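Badska Desk Cell: Routine Safety and Condition Check

Machine: single arm with two-finger gripper, desk mounted
Controller software: Graltano
Inspection date: September 4, 2025
Running hours at inspection: 1278
Running hours since last full check: 601

Hello again, all. I have kept to the same order as the last sheet so you can lay the two next to each other, and as usual I have rambled in the comments, so do make yourself a cup of tea first.

1. STOPPING THE ARM

1.1 Emergency stop cuts power to all joints: PASS
Comment: Pressed it three times from different poses. The arm sags a little at the shoulder before the brake bites, just as it always has, so please keep your hands out from underneath even when you are the one pressing the button!

1.2 Stop button within reach of the person at the keyboard: PASS

1.3 Arm stays stopped after reset until told otherwise: PASS
Comment: Lovely to see this one pass. It was a fail last time and the Graltano update has cured it.

2. WORKING AREA

2.1 Speed limit set for desk work: PASS WITH COMMENT
Comment: The limit is saved at 54 per cent and I would be very happy if it stayed there. I found it at 100 in one of the older job files (the one ending in "old2"), which I have now renamed so that it can't be picked by mistake. If you do need that file, come and find me and we'll go through it together.

2.2 Arm path clear of screens and desk items: ATTENTION

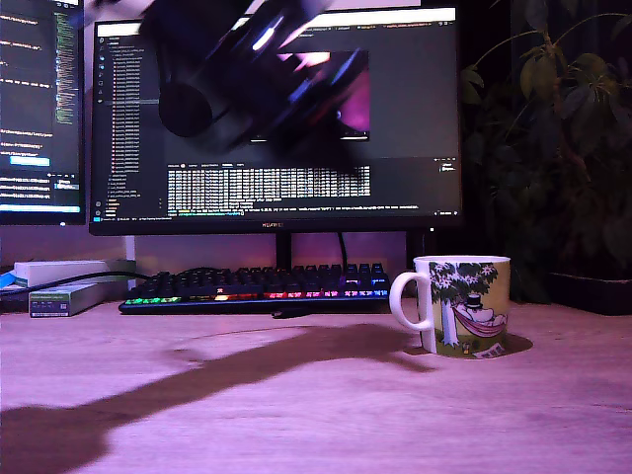
The upper travel limit wants bringing in before the next long run. It was set when the desk was laid out differently, and I would like a good hand's width of spare room on every side. I have pencilled in new figures on the cell card, but they need trying at crawl speed first, with one person watching the arm and doing nothing else. Drinks live on the shelf by the door, please, and that includes mine.

2.3 Cables tidy and not under strain: PASS WITH COMMENT
Comment: The wrist cable has plenty of slack in all the poses I tried. The clip nearest the base is getting tired and I have put a new one on the order to Idden, along with a packet of ties.

3. GRIPPER

3.1 Mounting screws tight: PASS
Comment: All four held at the proper setting. I have put fresh paint marks across the heads, so a quick glance each morning will tell you if one has moved.

3.2 Fingers meet evenly: PASS

3.3 Grip test on a light object: PASS WITH COMMENT
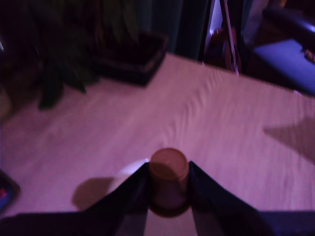

Grip force is the setting I get asked about most, and my advice is still to start low and creep upwards. The Hidayat finger pads are softer than the old ones and need less squeeze than you would think. For the test piece, a small upright cup like the terracotta-coloured one between the fingers does very nicely, as the round sides soon show up a lopsided grip. Do smooth the cloth over before you begin, though. It has ripples in it, and a fold under the base of the cup can tip it just enough to muddle your result.

3.4 Finger pads clean and not worn: PASS
Comment: Wiped with a damp cloth only. No solvent on these, please, it makes them go shiny.

4. JOBS TO DO BEFORE THE NEXT CHECK

Bring in the upper travel limit and try it at crawl speed (item 2.2)
Fit the new cable clip when the parcel comes from Idden (item 2.3)
Copy the job files to the spare drive
Print a new cell card, as the present one is more pencil than ink

Result: FIT FOR USE at the saved speed limit, short runs only and with somebody at the desk, until item 2.2 is signed off.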